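About Us

Mangundap Gripper Service

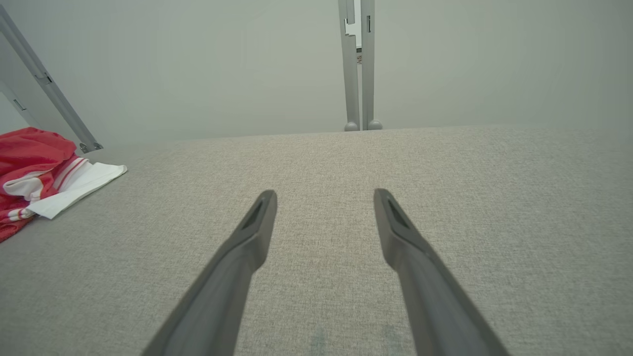
Mangundap sets up and looks after one kind of machine, the Adia bench arm, for small shops that fold, sort and pack clothing. Azlan Nair and Ningsih Simanjuntak started the business after working on the maintenance side of a uniform rental plant, and the two of them still do most of the site visits. The part we spend the most time on is the gripper. Ours has two dark gray fingers that angle in toward each other, with a groove near the tip of each one, and the setup work on a job comes down to how those two tips sit against a soft surface with a shirt or jersey on it. A padded top gives under pressure and a steel table does not, so the approach height has to be set on the surface the customer will be using.

What we do

A first setup takes two visits. On the first visit we bolt the arm down, check the wrist for play, fit the fingers and set the zero position. We teach the pick heights using the customer's own garments. Please have a mixed pile ready, including a few of the thin slippery ones. On the second visit we go through the fault log with whoever runs the machine and change what needs changing.

After that most customers go on a service plan. We inspect the fingers every 2,000 picks and replace them at 3,000 if the grooves have worn smooth. The wrist camera is cleaned and recalibrated at the same visit. Fingers are always replaced as a pair. If you swap only one, the tips close off center and the arm starts dropping sleeves.

We also do repairs on arms we did not install. Bring the controller along with the arm, and write down the last fault code if you can still read it. Cable damage at the wrist is the most common job, followed by fingers bent in shipping.

Who we are

Azlan Nair handles setups and training. Ningsih Simanjuntak runs the repair bench and orders the parts. Amirul Ginting joined in September to take over calibration, and he is the person who will call you if your readings look off. Trinidad Umali answers the phone, schedules visits and sends out the service reports. Bayu Tjoa cuts the finger pads and keeps the spares shelf.

We currently look after 47 arms. The farthest is at Prolteck, which takes most of a day to reach, so we schedule that visit with others on the same road.

Parts and turnaround

Fingers, pads, wrist cables and camera covers are kept in stock. Motors and controller boards come from Narkow and usually take 7 working days. We can lend a gripper while yours is on the bench, but not a whole arm.

Service plan customers get a call back the same day. Everyone else goes in the order they wrote to us. Send the serial number from the base of the arm with your first message, along with a note on what kind of surface it is working on.

The shop will be closed Wed 27 April for inventory.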